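Gripper rental, month one

I finally signed us up for the Brekura rental from Skaklow (Munther Chamoun talked me into it, and I'm glad he did!). You get the two-finger gripper, the wrist camera and phone support on weekdays. I've been running it on kitchen jobs, mostly to see how it copes with mugs and plates. 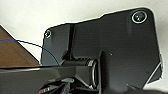
How long is the rental?
Terms start at 40 days, and you can add 2 more weeks whenever you like.

The quick-start booklet is short and pretty friendly, though I'd skip straight to the cable page. My favorite part is the grip setting. I leave mine at 70 for dishes. 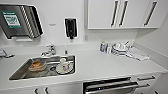 Glass worries me more than ceramic, so I'm taking that slowly. Next up is the softer fingertip set from Lepik, and I'll write that up as soon as it gets here.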